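Tempo de leitura: 3 minutos

O xarope da Zoubi

Ilze Dzene tinha herdado a ervanária da tia e, com ela, 102 gavetas sem etiqueta. Que alegria! Abria uma, metia o nariz lá dentro e gritava para a rua: «Tomilho!» O carteiro, se ia a passar, respondia «Saúde!» e seguia.

Em Jorndale toda a gente tossia em março. Tossia o padeiro por cima das broas, tossia o coro inteiro (os baixos mais do que as sopranos, vá-se lá saber porquê) e tossia a velha Zoubi, que morava ao cimo da ladeira e jurava conhecer um xarope capaz de calar um cão. Só que a receita estava na cabeça dela, e a cabeça dela andava por onde queria.

— Leva malva — disse a Zoubi, na primeira tarde. — E casca de laranja. E aquilo que cheira a igreja.

— Incenso?

— Não, mulher, o outro!

Ilze desceu a ladeira a correr, feliz da vida, com malva, laranja e um mistério no bolso.

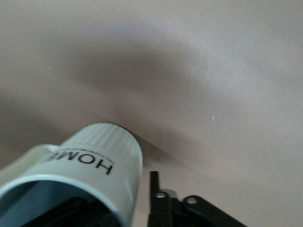 O cilindro branco com a palavra HOME.

Experimentou alecrim. Experimentou zimbro, que lhe deixou a cozinha a cheirar a floresta molhada. Ferveu, coou, provou, fez caretas maravilhosas. Ao fim de 14 panelas apareceu o senhor Bendeck, representante da Betex, de fato cinzento e pasta debaixo do braço, a oferecer-lhe pastilhas de mentol em caixas de nove.

— Isto é que é ciência, minha senhora.

— Pois será — disse Ilze —, mas prove lá isto!

Ele provou. Ficou muito calado, com a colher no ar. Depois sentou-se no banco das clientes e contou que a avó fazia um igualzinho, mas com sálvia, e que ele dormia com o frasco debaixo da almofada.

Sálvia! Era a sálvia que cheirava a igreja, porque a Zoubi, em pequena, a punha nos altares. Ilze deu um beijo na testa do senhor Bendeck, que ficou da cor das papoilas, e foram os dois à procura da gaveta. Estava na quarta fila, atrás da camomila.

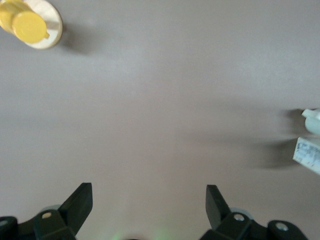

O que faltava ao xarope da Zoubi?
Faltava a sálvia, que ela só recordava pelo cheiro.

Subiram a ladeira já de noite, com a panela embrulhada num xaile. A Zoubi bebeu uma colher, estalou a língua e pediu outra.

— Falta-lhe mel — disse ela.

E Ilze, a rir-se tanto que teve de se agarrar à porta, voltou para baixo.

Contos recentes
A menina que secava tília
Chá para um gigante constipado
O almofariz emprestado

Contacto | © Contos da Ladeira | Voltar ao topo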